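3.2 Demonstration collection

Operators at the Hollby site recorded 342 demonstrations by remote control, guiding the arm through a leader handle while watching the wrist view. Each one begins with the gripper open.
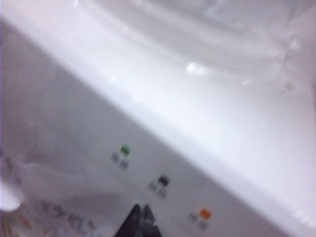 Fast wrist turns were kept in the set. Grecu, our earlier policy, was trained on slow motion only – it stalled when the view smeared. 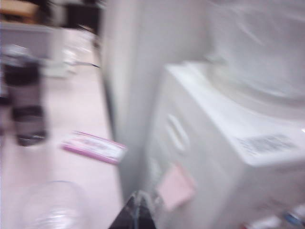
Figure 4. Wrist view with strong motion blur; the dark gripper tip is at bottom center.

Objects on the work surface stayed where the operators had left them. In the cluttered view, part of the gripper is seen through a clear plastic cup close to it. 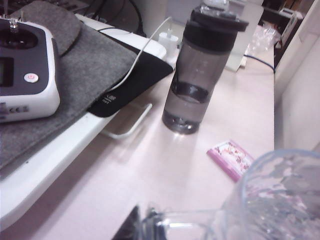 3.3 Training

We trained on 780 clips cut from the recordings, using 5 random seeds.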